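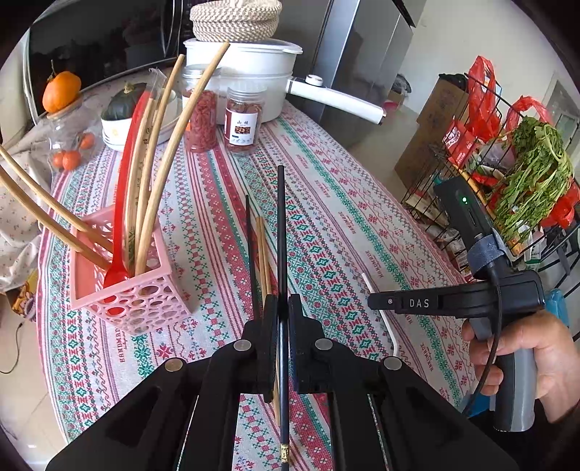
Sorting out the chopstick drawer is one of those little jobs I put off for ages and then enjoy far more than I expected, usually with the radio on and a cup of tea going cold beside me. The way I do it is to bring everything to the table and lay it on a cloth, so the sticks don't roll away from you (a patterned cloth with stripes is lovely for this, as you can line things up along the bands). Black ones and light wooden ones get mixed together so easily, and you'll want to see them side by side on the cloth before anything goes in the basket. A pink plastic basket with holes in the sides does very nicely for standing them up, and there's room in it for a red plastic spoon as well.

What you need

A tablecloth or a big clean towel
A basket or tall jar, with holes if you can find one
A soft cloth, slightly damp
A little food-safe mineral oil
30 minutes, or a bit more if you like to dawdle

Step 1. Empty the drawer completely

Take out every stick, spoon and straw, even the ones right at the back. My friend Catinca Furtună leaves the "good" ones where they are and only sorts the rest, and then she wonders why she never has a full set when company comes!

Step 2. Find the pairs

Start with the sticks that have a band or a marking near the thick end, as those are the easiest to match. Then go by color, then by length. Hold the two together with the thick ends level on the table and look at the tips – if one is clearly shorter, they aren't a pair, however much you'd like them to be.

Step 3. Check each one with your fingers

Run a fingertip gently down the wood and feel for splinters or rough patches. A rough tip can be smoothed with very fine sandpaper, but a stick with a crack in it should go. I keep the leftover singles for staking seedlings in February, and I've never once had too many.

Step 4. Wipe and oil the wooden ones

Wipe them over, let them dry fully (I leave mine overnight), then rub in a drop of oil. Lacquered sticks only need the wipe.

Step 5. Stand them up

Put the clean pairs in the basket with the thick ends down, and slip a small rubber band around any set you only use for guests. Spoons can go in bowl down, with the long handles up where you can grab them. Bendy straws I keep flat in a separate box – they get bent out of shape in with everything else.

Give the basket itself a rinse every couple of weeks, and lift it up to check underneath while you're at it. Crumbs do gather there.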